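Wed 24 December
Adhesives bench, Hellholm

Purge and ratio checks on the Sevimer metering unit

Short day. Odair and I had the bench until lunch, Edem came in for the viscosity cups and left again. The aim was to find out why the bond line on the Gebru housings has been coming out soft at the start of each shift. Leopold thinks it is the hardener side lagging. Maximiliano thinks it is the resin drum being too cold in the morning. Both could be true.

Left the unit idle overnight with the mixer off and the valves closed, same as production does. Resin side at room temperature by the time we started. Hardener topped up yesterday from the older of the two cans, lid was tight, no skin on top.

Ratio check, first pass

Pulled the mixer and put the ratio-check nozzle on so the two sides come out separately. Shot both sides into tared cups and weighed them. The first shot was clearly short on hardener, the second was better, and by the third it was within the limits on the sheet. Repeated after a 49 minute rest and got the same thing again: short, better, fine. Weights are in the bench log under today's page, I'm not copying them here.

So it does lag after a rest, and it doesn't take a whole night to show up. That points to the check valve on the hardener side letting material drift back toward the pump. Air in the line would do something similar, but we bled it twice and saw no bubbles in the clear section.

Temperature is not ruled out. We had no cold drum to try it with. Nkrumah will leave one at the loading door when we are back so it gets a proper chill. 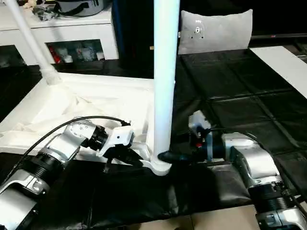 Check valve

Closed off both feeds, relieved the pressure, took the hardener check valve out. Note for whoever does this next: the gauge reads zero before the line is fully relieved. Open the drain and wait until it stops dripping, then loosen the fitting. Odair got some on his sleeve, none on skin.

The ball looked fine. The seat had a ring of yellow, hard material on one side, thin enough that I missed it until I turned it under the lamp. Scraped a bit off with a wooden stick. It does not dissolve in the usual solvent, so I take it to be cured product and not just dried hardener. That means resin has got back to that side at some point. Most likely someone changed the mixer with one side still under pressure. The August service sheet says the seat was clean.

Fitted the spare seat and ball from the Trirkarcombe kit. The O-ring in that kit is slightly thicker than the one that came out. It went in, but the fitting took more of a turn than I liked. No leak at working pressure after 9 minutes. I have ordered the right one.

Ratio check, second pass

Bled the hardener side, ratio nozzle back on. First shot within limits. Rested it the same length of time as this morning, first shot within limits again, a little on the light side. Good enough to go on with. I'd want an overnight rest before calling it fixed.

Mixer back on, new element. Ran 6 beads on scrap aluminum, first to last, with no purge before the first one. Labeled and left on the shelf by the oven to cure at room temperature. Please don't move them into the oven, the whole point is to match what the housings get.

Purge volume

Production purges by eye, until the color is even. We tried this with Edem watching and me watching and stopped at different points. The color evens out before the weights do, so by eye is not a good way to go. I would like a fixed purge shot set on the controller. Leopold has the password. Until then, 2 full shots into the waste cup after any break, written on a card and taped to the guard.

Hardness on the old housings

Maximiliano brought three returned Gebru housings. Checked the flange bond with the hand durometer. Soft near the start of the bead on all of them, normal by the first corner. Fits with a short first shot. He wants to know if they can be post-cured and saved. I said no, if the hardener isn't there heat won't help. He is going to ask the supplier anyway.

To do

Hardness on the scrap beads when we are back, Odair.
Correct O-ring for the hardener check valve, ordered, goes in when it arrives.
Overnight rest and first-shot weight before anyone runs parts.
Cold drum test, Nkrumah and me.
Look at the resin side check valve too. We ran out of time for it.

Unit left with feeds closed, pressure off, mixer removed and binned, nozzle capped with grease. Waste cups are under the extractor until they have gone off, then they go in the solid waste drum.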